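メーリングリスト過去ログ
前の投稿 | 次の投稿 | スレッド順 | 日付順 | 投稿者順

2023年9月8日
投稿者: Darmawan Siregar
件名: Re: 会報の古い号の綴じ直しと目録番号について

[印刷用ページ] [この投稿をメールで送る]

Siregarです。返信が遅くなりました。順番が前後しますが、引用しながら書きます。

> 4月の例会で話の出た会報の合本ですが、Forleyの製本所から見積もりが
> 届きました。全部で40冊、背を付け替えて表紙は布装です。
> 今の綴じは針金が錆びていて、開くと紙のほうが切れます。
> 布の色は前と同じ紺でよいでしょうか。

紺で結構です。前回の合本は紺でも少し緑に寄った色でした。見本帳の番号が控えに残っていないので、現物を1冊、製本所に預けて合わせてもらうのが早いと思います。預けるなら第12巻がよいでしょう。背の褪色がいちばん少なく、複本もあります。

針金は製本所に出す前にこちらで抜いておきたいです。前に任せたとき、抜いた穴の周りを大きく断ち落とされて、ノドの余白がなくなった号がありました。抜いたあとは糸でかがってもらい、断裁は天と小口だけ、それも最小限にしてください。地は断たないでください。地の余白に鉛筆の書き込みのある号があります。
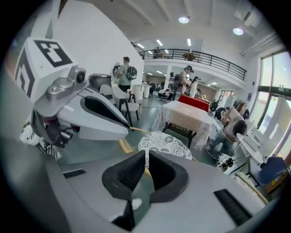
糊の種類も指定したいです。背固めはでんぷん糊を基本にして、酢酸ビニル系を使うのは表紙貼りだけに限ってもらえないでしょうか。Billanovの図書室で合本を見せてもらったとき、背に合成糊が厚く入ったものは開きが悪く、複写機に伏せるたびに背が割れていました。うちの会報は複写の依頼がそれなりに来るので、開きのよさを優先したいです。見返しは中性紙で、色は生成り、模様なしでお願いします。

> 目録番号は1から振り直す案と、今の番号のまま続ける案があります。
> Krishnan文庫の受け入れ分が710点あって、そこだけ別の番号体系なので、
> この機会に一本にしてしまいたいのですが。

番号は振り直さないほうがよいと思います。現在の目録は1,938番まであり、会報の論文の注でもこの番号で引かれています。振り直すと、注から現物をたどるのに対照表が必要になります。対照表は作った当座はよくても、何年かすると目録と別の場所に置かれてしまいます。前の事務局の移転のときがそうでした。

Krishnan文庫の分は、頭に「K」を付けて元の番号を残す形でどうでしょうか。K-1からK-710までとし、本体の目録には「K文庫は別冊参照」の1行だけ入れます。並べ替えのときに本体の番号と混ざらないよう、表計算のファイルでは接頭辞と数字を別の列にしてください。数字の列を文字列にすると、10が2の前に来ます。

なお、文庫のうち9点は包みに番号がなく、台帳の記述とも突き合わせができていません。仮にKXとして末尾に置き、確定したら本来の場所に戻すことにします。包み紙の上書きは元の所蔵者の手跡と思われるので、包み紙も捨てずに一緒に保存してください。仮番号は紙に直接書かず、しおり状の中性紙に鉛筆で書いて挟みます。付箋は糊が残るので使わないでください。

> 箱は既製品で足りるでしょうか。

合本は既製の箱で足ります。足りないのは大判の折込地図です。折り目で裂けかけているものが多く、広げて平置きにするなら箱の内寸がかなり必要です。Florbridgeの文具店で扱っている中性紙のフォルダーがちょうど合いそうなので、次に行ったときに寸法を測ってきます。それまでは今の図面筒のままにしておき、無理に広げないでください。裂け目をセロハンテープで留めてある図も見かけましたが、はがさずにそのままにして、図の番号だけ控えておいてもらえれば、あとで修理の相談をするときの資料になります。

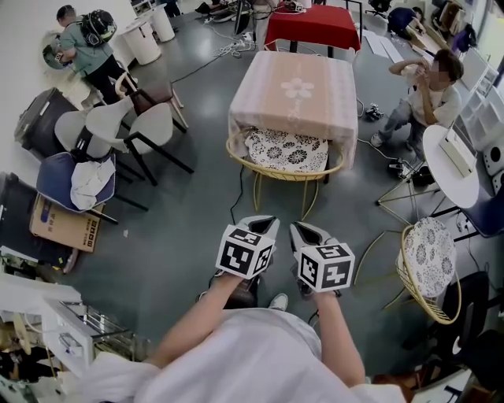
合本の背文字についても決めておきます。巻数は算用数字、年は西暦、会名は略さずに入れます。前回は途中の巻から巻数が漢数字になっていて、棚で見たときに読みにくいと複数の方から言われました。箔は金でなく、前と同じ白でお願いします。薄い巻で横書きが入らないときは縦書きにして、巻数の位置だけは全巻同じ高さにそろえてください。

欠号は、埋まるまで待たずに綴じてよいと思います。抜けている号の場所には、号数を書いた白紙を1枚入れておいてもらえば、あとから複製を差し込む位置がわかります。広告だけのページと正誤表も省かずに綴じてください。正誤表は該当号の末尾、表紙は各号とも残します。以前、表紙を外して綴じた巻では発行日がわからなくなり、受け入れ印の日付から推定するしかありませんでした。

見積もりの写しは個別に送ってもらえますか。このリストには金額を流さないほうがよいでしょう。かがり直しと背の付け替えが別の行になっているかどうかを見たいです。

目録ファイルの最新版は、どなたが持っていますか。手元のものはK文庫の分が途中までしか入っていません。持っている方は、上書きせずに別名で置いてください。手元の版との差分はこちらで確認します。

Darmawan Siregar

前の投稿 | 次の投稿 | スレッド順 | 日付順 | 投稿者順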